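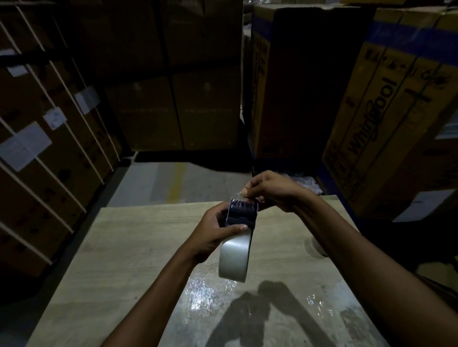
A roll of packing tape held in both hands while its clear plastic wrapping is peeled back.

The Vindport Night Walk was a series of public walks against street harassment, held each June in the harbour suburb of Vindport. The walks followed a fixed route from the ferry steps to the old Listwood timber yard and were organised by a residents' group of the same name. The group also kept a written record of harassment reported by people on foot in the suburb, known locally as the Listwood register.

Background

Before the walks began, complaints about shouting, following and kerb-crawling in Vindport were handled under general nuisance rules, and most were closed without any action being recorded. Yanling Shi, a shift worker who walked home along Hurnico Road, wrote to the local paper about being followed by the same car on two evenings. Her letter drew a large number of replies, many from women who had changed their route or stopped walking after dark. Shi and a neighbour, Ebuka Yusuf, called a meeting at the Chatzigeorgiou bakery, and the first walk was agreed on there.

Format

Each walk started at 9 pm and took up to 90 minutes. Walkers kept to the footpath and no road closures were sought, as the organisers wanted the event to look like ordinary use of the street. Banners were banned after the first year. Short stops were made at places named in the register, where a marshal read out an entry without giving the name of the person who had made it.

Men were welcome on the walks from the beginning, although this was disputed. Mingxuan Mao, who edited the group's newsletter, argued that a mixed crowd told women little about how safe the street was on any other night. A separate women's walk was tried once and then dropped when the two groups met at the timber yard and went home together.

The register

Entries could be made on paper at the bakery or by telephone. The register held 300 entries when it was closed on January 28, 2022. Shouting from vehicles was the most common type, followed by unwanted comments at bus stops. Shaohua Zheng later indexed the entries by street and time of day — work that showed a cluster in the late afternoon, well before dark.

Reception

The council added lighting on the ferry steps and moved one bus stop closer to the shops. Hendrik Swanepoel, a columnist, criticised the walks for drawing attention to night-time when the group's own records pointed elsewhere, and the organisers accepted part of this in their final newsletter. The paper register is held in the local history room of the Vindport library and can be read on request.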